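Jeditik: a save file reader for old platform games

Hello, and thanks for stopping by! Jeditik is a small command line tool that opens the save files of the Morin games (all three of them, plus the handheld version of the second one) and turns them into something you can read, edit and carry over to another machine. I started it when my old memory card began to act up and I had a file with nearly everything collected on it, and I really didn't want to climb the Brenemton clock tower again. If you've been up that tower you know why.

What it reads

Morin 1, both the disc version and the download version
Morin 2, disc version
Morin 2 handheld (read only for now, sorry!)
Morin 3, patched and unpatched

The sample folder holds 44 save files that players sent in, with the player names blanked out. Of these, 28 come from Morin 2, so that game is by far the best tested. Morin 3 has the fewest, and if you still have an early unpatched save lying around I would love to see it.

Getting started

Unpack the download anywhere you like, put your save in the same folder, and type

jeditik read mysave.mor

You'll get a plain text list with your lives, coins, keys, the doors you've opened and the last checkpoint. To change something, edit the text file and run

jeditik write mysave.txt

Please keep a copy of your original save somewhere else first. The tool makes a backup of its own, but it only keeps the last one, and I once ran it twice in a row and lost a whole evening that way.

Things to know

The coin counter stops at 1,000 in the first game. If you type a bigger number, Jeditik will write it, but the shop in Aslow will then refuse to open its door until you start a new file. Keys are stored by room and not by color, so the list can look a little odd next to the in-game menu. Worlds with more than 30 rooms are split into two blocks, and both need the same checksum (the write command takes care of that for you).

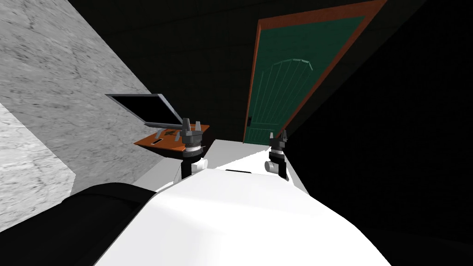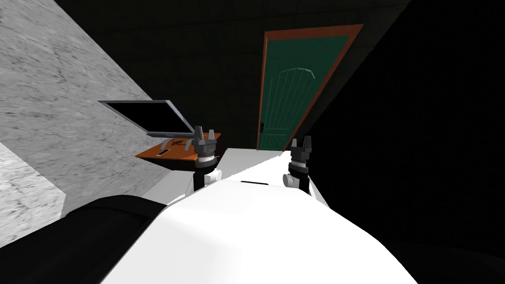
Known problems

Morin 3 saves made during the boat ride come out with the wrong checkpoint. Uzma Sial found this one and also worked out where the right value sits, four bytes further along, so a fix should be in the next version. The handheld save has a second checksum that I haven't cracked yet. I spent a good part of September on it and filled most of a notebook, and I'm happy to send my notes to anyone who enjoys that kind of thing.

Thanks

Uzma, for the boat ride and for testing every build I sent over, even the one that wouldn't start. And everybody who mailed in a save file!

Use it, change it and pass it on as you like, as long as my name stays in the readme.

Vaida Jõgi
Last updated 5/10/21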